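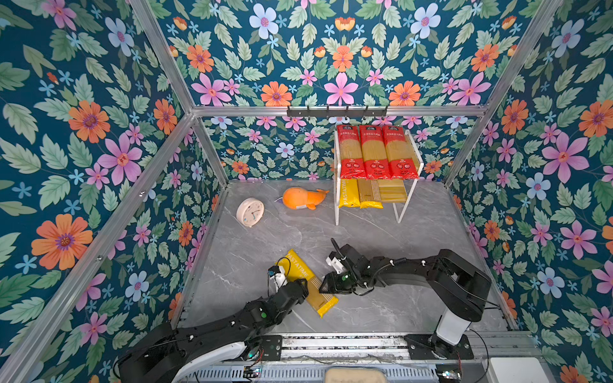
Pasta cell at Ulladdale, both arms at the yellow packet

Nollix Robotics Forum > Data collection > Two-arm tasks
Thread: How much variation in a shelf restock set?

marl_bench
Joined: May
Posts: 14

We're collecting teleop episodes for a shelf task at Ulladdale and I'd like opinions before we commit to the rest. The task is to pick up a pasta packet from the floor of the cell with two arms and put it on the lower tier of the wire rack. Red packets stand on the upper tier, yellow ones lie flat underneath. The operator drives both arms from a leader pair and we log joint positions, gripper opening and all cameras.

So far we have 1000 episodes with the wallpaper shown and the plan is 200 more per start layout. The start pose of the packet is drawn from a list. The other objects (plush toy, alarm clock) stay on the floor and get moved between episodes.

The first policy trained on it reaches the packet fine. It then closes one gripper too early and pushes the packet along the floor with the other. I can't tell if that's a lack of data or the wrong data.

What would you change first: backgrounds, objects or start poses?

tinsnips
Posts: 371

Start poses. A list of poses means your operators learn the list. After the first hour they aim before they look, and the policy learns to do the same. Draw position and angle at random, project the outline on the floor, and let a second person place the packet.

I'd leave the wallpaper alone for now. That pattern is busy enough that a model can't get away with segmenting on plain background.

quayle_k
Posts: 58

Disagree on the wallpaper. Busy is fine but it's the same busy every time. The model can use those big flowers as landmarks and work out where the wrist is from them. We had a set with one backdrop and it fell apart the day we changed panels. After that we swapped panels every 100 episodes and the problem went away. It costs ten minutes a swap.

tinsnips
Posts: 371

Did you change anything else at the same time?

quayle_k
Posts: 58

Lighting, yes. So I can't swear it was only the panels. I would still swap them.

marl_bench
Joined: May
Posts: 14

Panels are easy for us, they come off the extrusion without tools. I'll add that.

On the early close, I pulled wrist camera stills from the episodes where the operator hesitated. 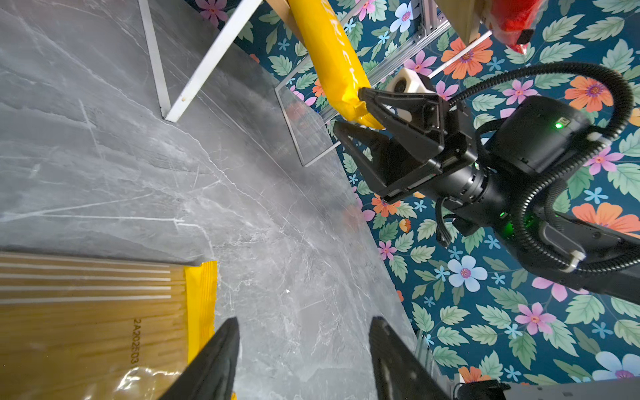 Post last edited by marl_bench at 4:52 PM

The gripper is at the crimped end of the packet. My question is whether that counts as a good grasp example. Some operators go for the seal because it's easy to pinch. Others take the packet further in where the pasta is stiff. Both end with the packet on the rack, so both are marked as success in our log.

Edit: fixed the attachment, the first one was from the overhead camera.

odd_lot
Posts: 1206

There's your early close. Two grasp styles, one label. The policy averages them and closes somewhere in between. Pick one style, write it down in the operator sheet, and tag the old episodes by style so you can filter.

I'd ban the seal grasp. Film at the crimp folds and the packet swings when you lift with one arm.

quayle_k
Posts: 58

Tag yes, ban no. A seal grasp is the right choice when the rest of the packet is against the rack legs or another packet. If you drop those episodes you have no examples of getting out of a corner. Condition on the tag instead.

odd_lot
Posts: 1206

Conditioning on a tag means someone has to supply the tag at run time. Who does that on a robot that's supposed to run by itself?

quayle_k
Posts: 58

A small classifier on the wrist view. We use the Hineo trainer and it has a slot for it. I agree it's one more part to maintain.

tinsnips
Posts: 371

Before anyone trains a classifier, look at the glare. Clear film on those packets throws white patches near the folds, and from a wrist camera a patch can cover the very edge you want the fingers to find. Put a diffuser over the light and record a short batch. Compare on the same start poses.

marl_bench
Joined: May
Posts: 14

There's glare on the clear film in the lower left of that still. I hadn't thought of it as a grasp problem. The diffuser goes on the list.

For what it's worth we also have the older Sarkar set, 2838 episodes, one arm, boxes only. Is it worth mixing in? The arm and gripper are the same model.

odd_lot
Posts: 1206

Boxes don't bend. I'd use it for pretraining the reach and leave it out of the fine-tune. If you do mix it, keep it a small share and watch the grip width, box sets are all wide openings.

tinsnips
Posts: 371

Same answer from me. One thing to check is the frame rate. If the old set was logged at a different rate, resample it before you do anything, or your action chunks won't line up.

marl_bench
Joined: May
Posts: 14

It was logged at a different rate. Resampling now.

Plan as it stands — random start poses with a second person placing, panels swapped every 100 episodes, diffuser on, and a grasp style tag added to the existing episodes. Seal grasps stay in, tagged, and I'll train once with them and once without. Sarkar for pretraining only.

I'm keeping the clock and the plush where they can get in the way. Operators complain about them but the arms need to see things on the floor that aren't the target.

odd_lot
Posts: 1206

Fine by me. I still think the run without the seal grasps will do better. Post the numbers either way, and split them by start pose.

quayle_k
Posts: 58

And by panel, please.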